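Frequently asked questions about the Kisell Creek salt survey

What is the survey measuring?

Mostly salt — chloride, to be a bit more precise about it — in the small streams that feed Kisell Creek. Every winter a good deal of road salt goes down on our streets, driveways and parking lots, and when the melt comes it has to go somewhere. We'd love to know how much of it ends up in the creek, and how long it hangs about once the snowbanks are gone.

How many samples do you have so far?

As of 10 January 2018 there are 3157 results in the database, which makes us very happy indeed (and has kept the Altthorpe lab busy!). Each bottle holds 200 millilitres, and we ask for 2 bottles per visit so that one can be kept back and run again if a reading looks odd.

Do I need any training?

Not much. There's a short evening session at the Tretasen library branch, with tea, and after that you're welcome to go out with someone who already knows your stretch of creek until you feel comfortable. Wear proper boots, please, and stay off the ice.

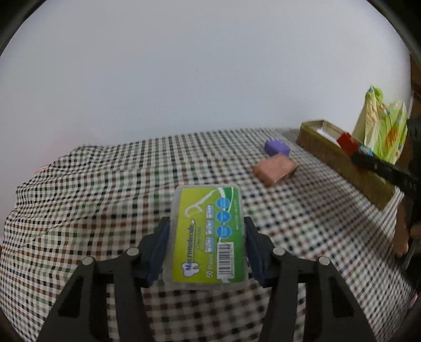
One reader wrote in to ask why we bother sampling in June, when there hasn't been a salt truck on the road for months, and wondered whether the money wouldn't be better spent on the spring melt.

It's a lovely question and we get it fairly often. Salt soaks into the soil and the shallow groundwater, and then seeps out slowly through the warm months, just when frog eggs and young insects are in the water. Some of our higher readings at the Rusnák Road culvert have come in early summer, with the creek running low and nothing much to dilute them.

Is the creek water safe for my dog?

We only test for salt, so we really can't say. The health unit is the place to ask about bacteria.

Can I see the results for my own neighbourhood?

Yes, please do! The map is updated once a month, and each sampling site has its own page with a graph. If your colour-coded dot is grey, the bottles are still waiting their turn at the lab — give it a few weeks and check back.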